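Lodon: Progress Report to the Publisher
Milestone 4, Greleck team
Monday, May 5, 2025
Prepared by Nkrumah Wumbei, project lead

Status

The milestone 4 build was delivered on schedule. It covers the first two regions of the game from start to finish, with final art in the first and working art in the second. A new player takes roughly 40 minutes to get through both. The build runs on PC and on one of the two console targets. The second console boots and loads the first region but is not yet stable enough to submit.

Spending is within the approved amount for the period. The one unplanned cost was a second license for the audio tool, which was needed when sound work moved in-house.

Work completed

Water and weight puzzles. The puzzle set for the flooded mine is finished. Designers can now change the buoyancy of any object in the editor without asking a programmer for help. Two puzzles from the milestone 3 build were removed after testers kept solving them by accident. The door that opened before the counterweight landed has been fixed.

Save system. The old checkpoint saves have been replaced with saving at any time. Saves from milestone 3 do not load in this build. We do not plan to convert them, and external testers were told this before they received the new version.

Frame rate. The first region holds 30 frames per second on the console build except in the pump room, where it drops when several barrels are in the water at once. The cause is the splash effect, which is drawn once per barrel. A cheaper version is in progress.

Controls. All actions can be remapped on keyboard and gamepad. Menu text can be enlarged. Subtitles are in for the first region only.

Playtesting

We ran two rounds with external players, using the Wedix survey form for feedback. Most comments in the first round concerned the map, which did not show which floor the player was on. The map was redrawn before the second round and the complaint mostly went away. Players in both rounds liked the lantern and disliked the length of the ladder climbs. Climbing speed has been raised slightly.

The bug database stands at 600 entries since the start of the project. Of the open ones, 50 are marked as must-fix for the next milestone. Most of these are collision problems in the second region.

Work behind schedule

Localization has not started. Joubert, the vendor, is waiting for a locked script, and the script for the third region is still being edited. We expect to send the first two regions separately so that translation can begin without the rest.

The second console version is behind by one sprint. The main problem is memory use when moving between regions. One programmer is now on this full time, and the photo mode has been put on hold to make room for it.

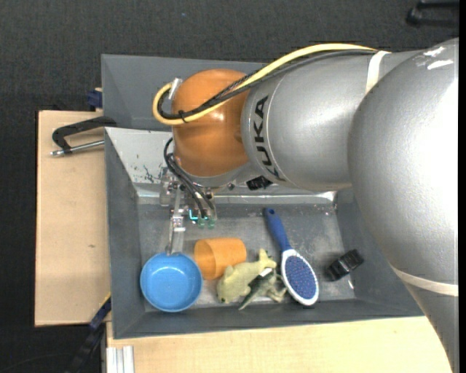 KUKA arm over a gray metal bin of household items and toys.

Next milestone

The following items are planned for milestone 5:

Third region playable with working art
Must-fix list closed for the first two regions
Second console build stable through the first region
Script for the first two regions delivered to Joubert
Rough cut of the announcement trailer

The release window remains December. It depends on the second console build passing its first submission. If it does not pass, we would ask to ship the other versions first.

Requests

We need a decision on the age rating submission, in particular which territories the publisher will handle directly. We also need the updated logo files for the title screen. The ones in the current build are from the original pitch.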